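Search this site Enter keywords Go

Construction sets are back at the Tramside toy library

After a long winter in the cupboard under the stairs, our plastic construction sets are out on loan again from the first week of May, and I can't tell you how pleased I am (my own two have been asking since the snow!). Amândio Arruda spent the better part of four evenings going through the tubs, matching bolts to nuts and pulling out anything cracked, and he has written a new contents card for each one.

Families can keep a set for 6 weeks, and the deposit is the same as last year. The big Udeck tub has 333 pieces when it's full, so please do tip it out and check it against the card before you bring it back. The smaller bags hold some 200 and are easier to carry home on the tram.

If you have little ones who are new to this, start with the chunky nuts and bolts and leave the long strips for later. Mine like to sort by shape first, triangles with triangles and squares with squares, and then by color, and by then it's usually supper time. A plain brown mat on a white table makes the bright pieces easy to find, and the curved strips with holes are lovely for making bridges once small fingers get the hang of threading a bolt through.
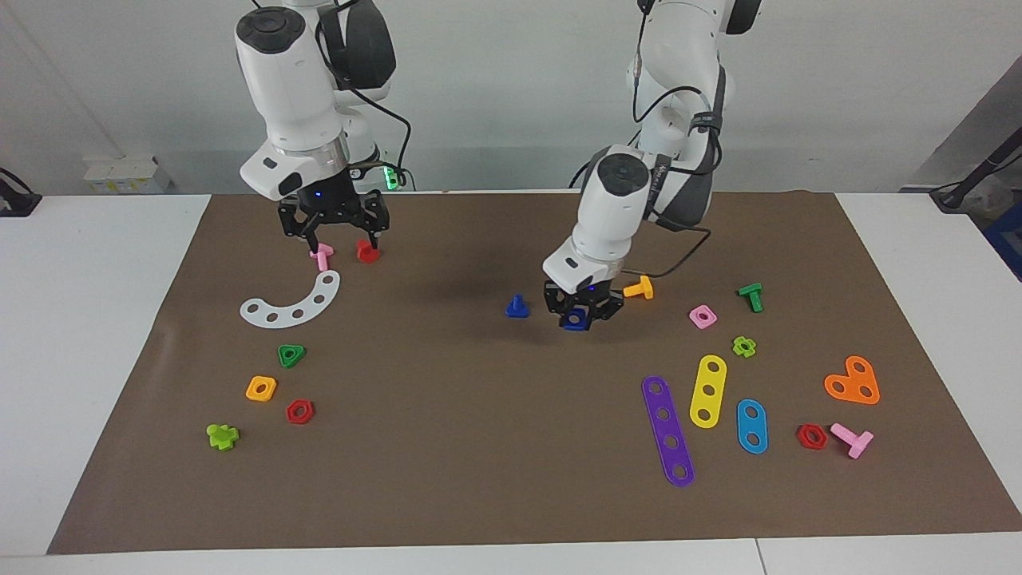 Missing pieces

We are still short a few nuts from the Flatari bag. If one turns up in a coat pocket or behind the sofa, drop it in the jar by the front desk, any morning before noon.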